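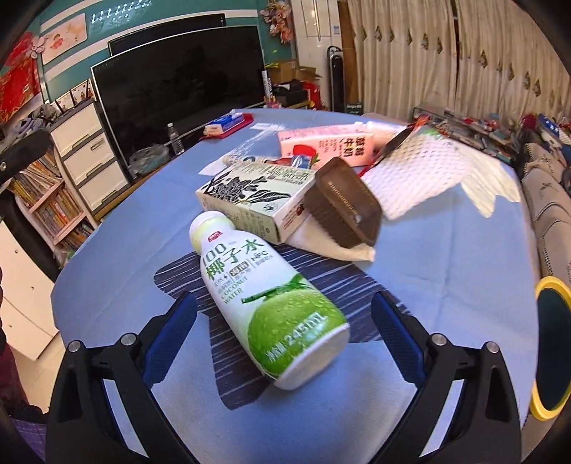
Coconut water on its side, blue pads at the ready.

Friday, late. Went to the Mallbridge open afternoon after all, mostly to keep Callum company. Tarık Yazıcı had the gripper in his hand and was going for the drinks on the table, one item at a time. He says a machine will learn tidying from this sort of thing. Perhaps. What I saw was a grown man picking up shopping with tongs.

I asked how many goes they need. 3000, he said, quite cheerfully, and that's for one table. Callum thought it was marvellous and wanted a turn. He got one too, 7 minutes of it, and talked about his wrist all the way to the bus.

Hülya was more careful – she wouldn't put a date on anything, and I liked her for it. I asked what happens with a bottle that's half full. "We'll get to that."

Took the leaflet. Back by 8, washed up by hand.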